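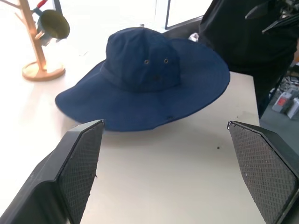 Reletti began as a walking club, which surprises people who know us only as a school. Back then a handful of neighbors in Makidstead met on August mornings to go along the river path and look at whatever was growing there, and after a while the ones who knew the plants started bringing notes for the ones who didn't, and the notes turned into lessons. We still walk more than we sit. The first thing a new student hears from us is to bring water, decent shoes and something for the sun, and we mean a proper hat, like the navy blue one with the wide, floppy brim and the two little metal eyelets in the front of the crown. A baseball cap will leave you with pink ears and a pink neck by lunchtime (several of our teachers learned this the slow way). Everything else can be borrowed from the shelf by the door.

What we teach is gardening, in the broadest and friendliest sense of the word. Vegetables take up most of the spring, fruit trees get their share of the late winter, and in between there is seed saving, composting, pruning, a little beekeeping, and a course on garden soil that sounds dull on paper and fills up before any of the others. Our students are adults of every age. Some have a few acres outside town, some have a balcony with two tomato plants and big hopes, and a good number have no garden at all yet and would like to be ready when one comes along.

The school sits on 6 acres at the edge of Makidstead, on land that used to grow hay. When we moved in there was a barn with half a roof, a well, and one very old pear tree leaning toward the road. The barn has all of its roof now and serves as our classroom, kitchen and potting shed, depending on the hour. The pear tree is still with us and still leaning, and it gives us small, hard, wonderful fruit that has to be cooked. We have asked everybody we can think of what variety it is and had a different answer every time, so we call it the Portela pear, after the lane it stands on.

Beyond the barn are 29 teaching beds, each looked after by one or two students for a full season. You choose what goes in your bed – with some gentle steering if you choose nothing but pumpkins – and you take home what comes out of it. Surplus goes on a table by the gate, where anyone walking by is welcome to it. Zucchini, as you might guess, is nearly always on that table.

Our second site, at Turkcombe, is younger and a good deal wilder. The ground slopes, the deer are bold, and the soil is heavy clay that sticks to your boots and comes home with you. We love it. The orchard course meets there, along with the hedge-laying weekends, and we have planted 35 young apple and plum trees that should be bearing well in a few years' time. If you have a yard that slopes and stays soggy into May, spend a season at Turkcombe and you will go home with plenty of ideas.

Classes are kept small. Most have a dozen people or fewer, and the largest lecture we give, on planning a kitchen garden from scratch, is capped at 30 because that is how many chairs we own. Beginners and old hands learn side by side, and it works better than you might expect. A person who has grown beans for over thirty years will often have the most interesting question in the room, and a beginner will ask the plain one that everybody else had been wondering about and was too shy to bring up.

We use no sprays in our own beds, and we make our own compost, and we will happily talk to you about both until it gets dark. Still, we know that gardens and gardeners differ, and you won't be scolded here for the way you have been doing things at home. Plenty of us have killed a rosemary bush or two.

Fees are listed on the courses page, and there are reduced places on every course for those who need one. Just check the box on the form and leave it at that; we don't ask for paperwork. Visitors are welcome at Makidstead most mornings during the growing season. Come in through the lower gate, the upper one sticks, and if the barn is empty, try the far beds or the greenhouse. The kettle is usually on, and there may well be pear cake.

This page was last updated March 17, 2025.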